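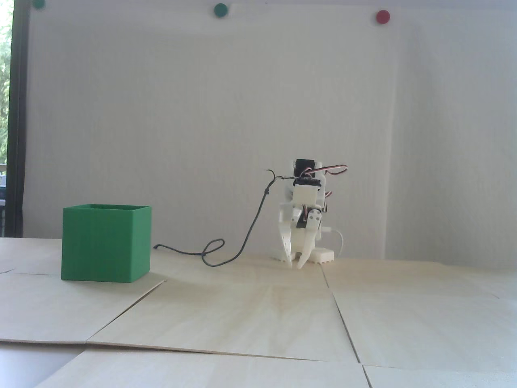

One red block, one green box

Every May my inbox fills up with people telling me the household robot has arrived. This spring it was Nevum, whose promotional reel has an arm clearing a breakfast table while a family laughs in the next room. I have watched it 17 times. The reel cuts between the plate leaving the table and the plate sitting in the rack, and I would pay good money to see what got cut.

So I prefer the unglamorous end of the business, where somebody sets a small printed arm on a few sheets of plywood and asks it to deal with a block and a box. 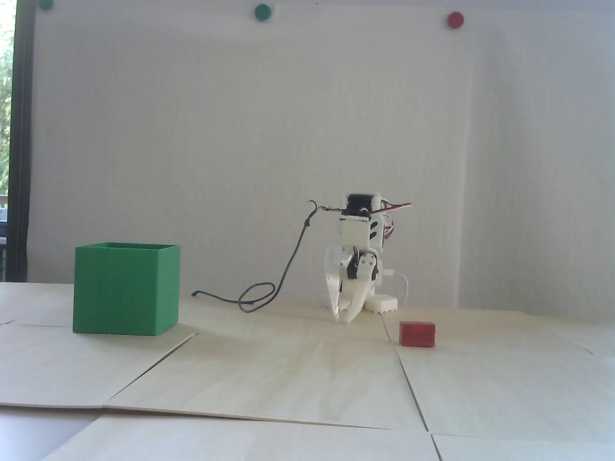

A three-year-old would call that tidying up. For a hobby-grade arm it is a serious job. The gripper has to come down in the right spot, close on the block, hang on to it across the board and let go over an opening. Every joint adds a little error of its own, and a cheap servo isn't shy about adding.

Pejman Rahimi, who repairs packing machinery at Nonberg and has less patience than I do, let me read his notes from a trial of a much pricier arm. It made 241 attempts at moving a part from a tray to a bin. He was pleased with the total until he saw that two people had been standing by all day to put the parts back where the arm expected them.
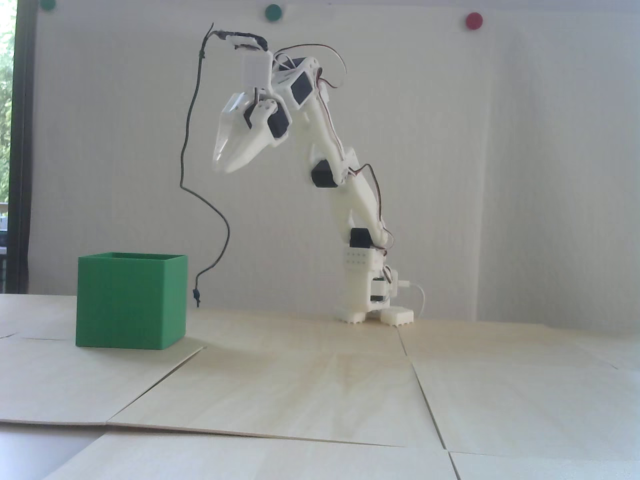 That is labor, and it belongs on the bill. The sales sheets from Mahmoudi and Mokmont leave it off. They will tell you how fast the arm moves and how much it lifts, and not a word on who straightens the tray.

My kitchen has no tray. It has a wet sponge, a lid that fits nothing and a drawer that sticks in humid weather. I don't doubt that arms will get better at blocks. I doubt that getting better at blocks brings them very near my sink.
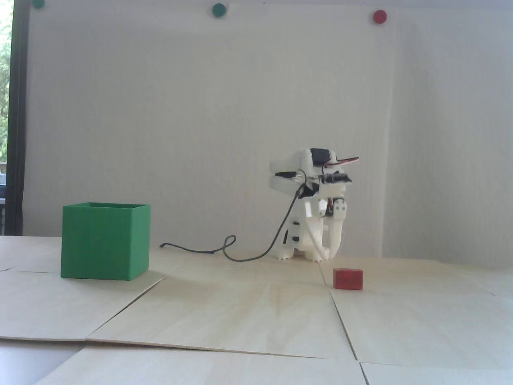
Rahimi thinks shop floors will get there first, and I agree, mostly for a dull reason: a shop can be rearranged to suit the machine. Few of us will do that at home. Until an arm can be set down in a strange kitchen and left alone with the dishes for an evening, I'm keeping my money and my rubber gloves.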